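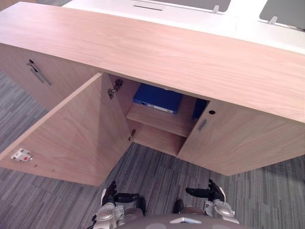 Why does the right hand drop out when the arm reaches low into a cupboard?

Most likely a cable being pulled tight at the wrist. Check the connector and the slack before you change any settings.

Kutow Forum > Mobile manipulation > Faults and stops

fennimore
Posted 14:28
Looking for ideas. Two-armed robot, black multi-fingered hands, Praltier controller. The job is opening office cupboard doors and taking ring binders off a shelf. It has been fine since May.

Now the right hand goes dead during the reach. The arm stays powered and holds its position, but the fingers stop answering and the controller logs a "hand comms lost" fault. Restarting the hand clears it. On the next low reach it does the same again. The left hand has never done it.

Firmware was updated two weeks ago and I'm tempted to roll it back.

gasen_user_north
Posted 14:45
Are these Gasen hands? Ours did this when they got warm. Let it cool for 45 minutes and try again. If it lasts longer, it's heat.

fennimore
Posted 15:02
Gasen, both sides. It does it from a cold start too, on the first reach of the morning, so I don't think it's heat.

Calum Cruickshank
Moderator
Posted 15:10
Don't roll anything back yet. One hand is fine and one isn't, and they're on the same firmware. That says hardware to me. Power off, take the wrist cover off and look at the cable where it comes through the joint.

What is the hand doing when it drops out? Holding something, or empty?

fennimore
Posted 15:31
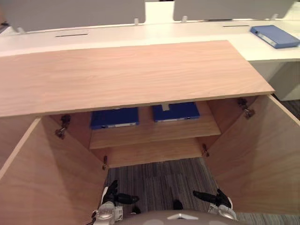 Both doors open, binders on the shelf, hands in front.

It has been empty so far. I'm more worried about it happening with a door handle in the fingers. They don't open when comms go, they just stay as they were.

pellow
Posted 15:40
I'd disagree with Calum on the firmware. The update changed the timeout on our controller and we had the same message on one side only. The longer cable run was the one that complained. Put the timeout up to 100 ms and see if it stops.

Calum Cruickshank
Moderator
Posted 15:52
Please don't do that as a first step. If the cable is going open circuit you will only be hiding it, and the hand will be out of contact for longer before the arm knows. With people walking past that is a safety matter. Inspect first.

pellow
Posted 15:58
I said see if it stops, not leave it like that. It's a five minute test with the area clear.

gajdoš_m
Posted 16:20
Test for the cable that doesn't need a screwdriver: emergency stop in someone's hand, everybody else out of reach, arm up high, roll the wrist slowly from one end to the other. Then the same with the arm low. Note the angle if it faults. If the angle is the same each time it's the cable or the connector. A timeout problem wouldn't care about the angle.

fennimore
Posted 17:06
Did that. High, no fault at all. Low, it faults at roughly 28 degrees of roll, every time. Took the cover off after. The cable had been clipped on the wrong side of the bracket and the jacket is split near the plug. I can see bare screen.

Almost certainly me when I refitted the cover last month.

Calum Cruickshank
Moderator
Posted 17:15
Change the cable, don't tape it. Leave that arm locked out until the new one is in. And check the left one while you're there.

pellow
Posted 17:22
Fair enough, cable it is. I'd still read the update notes about the timeout.

fennimore
Posted 17:30
Left one is clipped correctly. New cable ordered. Is there any setting that makes the arm stop its move when the hand drops out? At the moment the arm finishes the reach first.

gajdoš_m
Posted 17:48
On ours it's in the Praltier stop settings, under end effector loss. It was set to "warn" when we got it. Change it to "stop and hold", then unplug the hand with the arm moving slowly in free space to prove it works.

gasen_user_north
Posted 18:05
Just checked mine. Also on "warn".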